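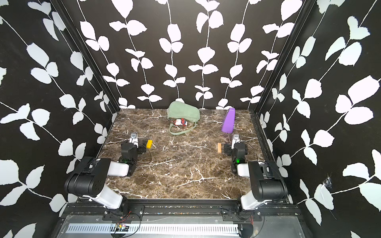 Page last changed: March, by Moataz Bensaid

Deltance 600 grease separator for small commissary kitchens and food trailers

Rornov supplies the Deltance 600 to food truck owners, small bakeries and caterers who must catch grease before the water goes to the sewer. The unit stands on the floor under a three-compartment sink. It can also be fixed inside a service cabinet, if the cabinet door opens fully.

The number in the name is the width in millimeters. The length is 800 mm with both connectors mounted. Please measure the free space with the drain pipe already in its place, as many customers measure the empty cabinet and then must move the pipe.

What is in the box
Separator body with lid and four clamps
Removable basket for food pieces
Inlet and outlet connectors
Flow control fitting
Paper manual, with a page for the cleaning log

Before you order
Rules for grease are made by the city or the county, and they are not the same everywhere. Some inspectors accept a unit inside the kitchen, others ask for a large tank outside the building. Ask your local office first and request the answer in writing. We can send the drawing and the data sheet as PDF, so you can attach them to your permit papers. We do not fill in the permit form for you.

If you rent hours in a shared kitchen, ask the owner who is responsible for the separator. Usually it is written in the rental agreement, but not always clearly. 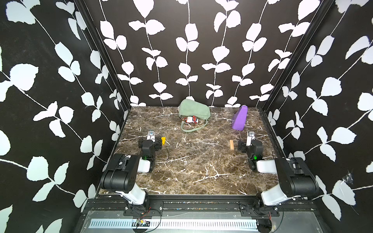

Cleaning
Empty the basket at the end of each working day. Open the lid once a week and remove the grease layer with the flat scoop (sold separately). The work takes almost 15 minutes. Do not pour boiling water or drain chemicals into the unit - they move the grease further down the pipe, where it becomes hard again.

Spare parts
Lid seals and baskets are kept in stock at our Wulach store. The older Adomaitis connectors also fit, but only with the thick seal. Write the serial number in your message, it is stamped on the lid.

Delivery
Orders received before Thursday noon leave the same week. Units with special connectors need more time, and we confirm the day by email.

Related product: Deltance 3000, for kitchens with more than one sink line.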